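My nephew's robotics club had its open evening in February, and I went because I'd been promised a robot that could cook. I have been promised this before. The club meets at Skistwood, in a long room over the library annex, and the project is called Plodden, a name I will admit I like.

What Plodden does is move toy food and a steel pot around a play kitchen. The students drive the arm by hand, record each run, and train a program on the recordings. By the time I got there they had 165 runs, which one of the kids told me with real pride, and I tried to look like a man who knows whether that's a lot. Each run comes with a typed instruction, something like "put the pot upright" or "move the carrot to the corner."

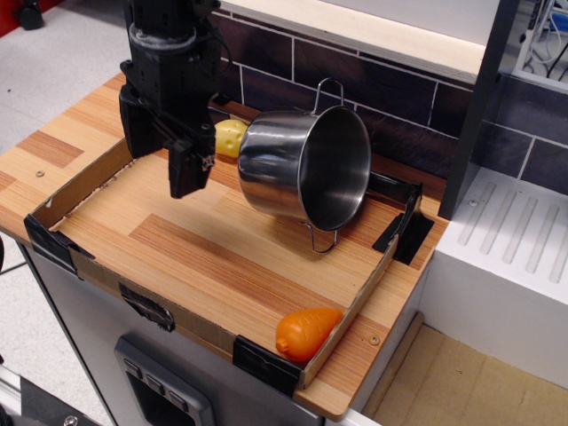 My trouble with it started with the poster by the door. It said the club was "teaching robots to help at home." Are they? I asked how it did when the carrot started somewhere it hadn't been in the recordings. There was a pause, and then a girl of maybe fourteen said, "Worse." Best answer I got all evening. I'd have put that on the poster.

I also asked for a success rate and got two, from two people, and they didn't match. One counted a run as good if the gripper got hold of the pot at all. The other wanted the pot set down where the instruction said. Those are very different tests, and if you mix them you can say nearly anything you like about your robot. To be fair, grown companies do this too. The Wetov contest, which the club is entering, lets each team write its own definition of success, and I can't see how the judges plan to compare anything.

The kids do know their stuff. They fixed a dead joint while I stood there, and argued about lighting for a good ten minutes. I just think the claims should be the size of the work. Six months of after-school evenings bought a lot of patience and some decent recordings, and I'd be happy to read a poster about that.
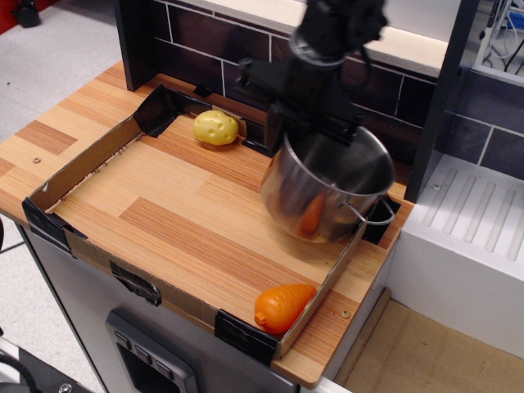 Samran Kaewmanee wrote to me after reading a draft of this and thinks I'm being a grouch. The poster was for parents, he says, and the contest entry itself lists every failed run with a note on what went wrong. He also says the two numbers came from two stages of the project, and that the stricter test is the only one they use now.

Fine, and I'm glad about the failure list. I've asked to see it. I still say the stricter number belongs by the door, next to the name of the robot, in the same size type. The next open evening is at the Costache branch and I'll be going to that one too.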